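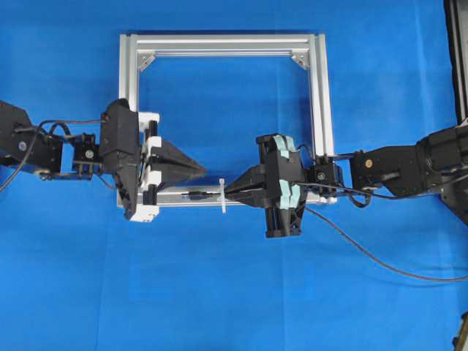
Cable tie task: two arms, one aluminum frame, blue cloth.

Recording examples at Stekmont: common questions

For new operators and for teams sending us tasks. If your question isn't covered, ask Samina Rajput on the recording floor.

What is an episode?
One complete try at a task, from the moment you press the pedal to the moment you press it again. It includes the camera video, the joint positions of both arms and the gripper openings. A pause in the middle is still part of the episode.

How many episodes does a task need?
We ask for 600 good ones before the first training run. Some tasks need more after that. The cable tie task did, and we went back to it in December.

Do both arms have to move all the time?
No. In the cable tie task the left arm mostly stays at the left rail of the frame while the right arm brings the tie to the bottom rail. Keep your left hand still on the leader arm when it has nothing to do. Small drifts get recorded and the model copies them.

Where should the frame go?
Anywhere both arms can reach without stretching. Move it a little between episodes and turn it slightly every so often. If the frame is in the same spot every time, the model learns the spot.

Does the cloth need to be flat?
Smooth it at the start of your session. Soft wrinkles are fine. A fold high enough to tip the frame is not.

I dropped the tie. Should I stop?
Pick it up with the gripper if you can reach it and carry on. Mark the episode "recovered" when you save it. We want these. If the tie has gone off the table, press the pedal, mark the episode "failed" and reset. Please don't delete failed episodes yourself -- Mei Lindgren's team uses them for the scoring model.

Can I put my hand in to fix something?
Not while recording. End the episode first and put both arms on hold. An episode with a hand in it gets thrown out at review.

How fast should I work?
At a speed you can keep up. Rushed episodes have more slips, and very slow ones are full of tiny corrections. New operators are slow for the first 3 sessions and we don't count those toward anyone's numbers.

What do I write in the task note?
One plain sentence in the present tense, such as "Loop the cable tie around the bottom rail." Name the part you are working on. Don't write "do the tie thing" or leave the note from the last task in place, which happens more than you would think.

Who checks the episodes?
Yolanda Delacroix and Natália Hrubý. They watch each one at double speed and look for dropped video, wrong notes and cables caught under the frame. Results are in Virier by 7 a.m. the next working day.

A cable is lying across my work area. Is that a problem?
Only if it can snag or it hides the part from the head camera. Check it at every reset. Don't pull on a cable while the arms are powered.

Can another team use our recordings?
Yes, with a request through Virier. Say which task you want and whether you need the failed episodes too. Large copies run overnight.

How long is a session?
Two hours, with a break in the middle. After 6 failed episodes in a row, stop and get someone to look at the gripper alignment before you go on.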